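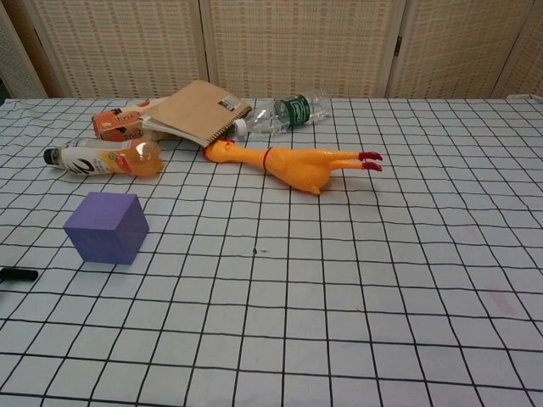

3. Setting up your table

Read this before people arrive, not after. Host kit is from Plonix, the booking page is Bando.

1. Log in to Bando and open your evening. Check the guest list. Print it if your printer's behaving.

2. Pick one topic card from the Agbayani set. One only. Two cards and the night splits in half.

3. Chairs in a ring, all the same height if you can manage it. No head of the table – hosts sit wherever.

4. First names on the tags. No job titles, no surnames, no company lanyards.

5. Phones on silent and in the basket by the door. Anyone on call keeps theirs, thats fine.

6. Read the opening question out loud, slowly. Then wait. Count to 20 in your head if you have to.

7. Go round once so everyone gets a turn. Passing is OK.

Note: card 43 (money and neighbours) runs long. Start it early or save it for July.

Note: kettle on at the halfway mark. Milk, sugar, whatever biscuits are left.

Caution: don't record anyone. Not even for the newsletter. Ask Remedios Catacutan first if a reporter turns up.

Caution: hall limit is 200 people across all tables. If Bando shows 215 its counting the waitlist – refresh the page.

8. Wrap up on time. Thank people, collect the tags, put the card back in its sleeve.

9. Fill in the Jeka feedback form the same night. Two lines is plenty.

Steps last changed May 13, 2019. Bin older copies.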